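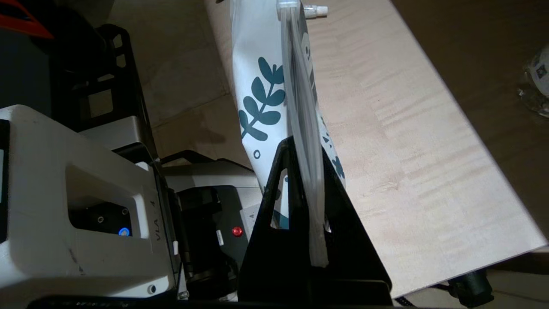 Washolm open day, pouch handling demo

tinplate_491
Went over to Washolm in April for the open day. Most of the crowd stayed with the palletiser but I spent the afternoon at the pouch bench. Two black fingers with a knurled face, and a white pouch with a teal leaf print to pick up. They were running the Dvorak planner on it. Posted cycle time was slower than I'd hoped.

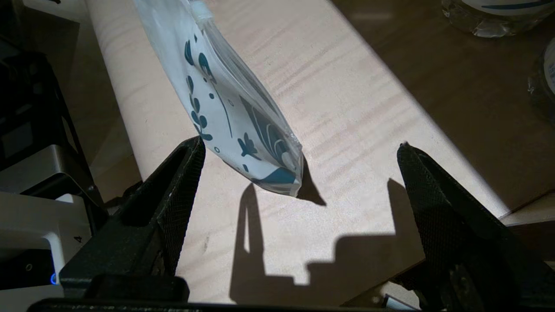

Gasberg: Slow is fine if it doesn't drop them. What was the failure rate? A film pouch is a pig to grip, and I've never seen a demo where they put that number on the wall.

tinplate_491
They did put it up. 2257 attempts since January, 201 failed. Gus Brannigan was running the bench and said most of those were two pouches coming up together.

welov_user
So nearly nine per cent. I wouldn't let that near a packing line. Suction would do it better for less money.

Gasberg
Suction on creased film? No thanks. We tried it for a year — cups leaked all the time.

tinplate_491
They also had it working on a beige sofa in full sun, which I thought was the harder test. Clear zip bag with a printed sheet in it, bottles lying next to it, shadow of the arm right across the seat. Notes I took on that part:

1. Bag held by its lower corner, between the two fingers.
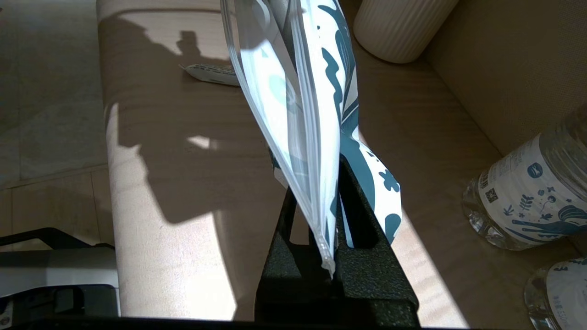
2. Blinds left up on purpose, according to Gus.
3. No figures posted for the sofa, only for the bench.

welov_user
Point 3 says it all for me.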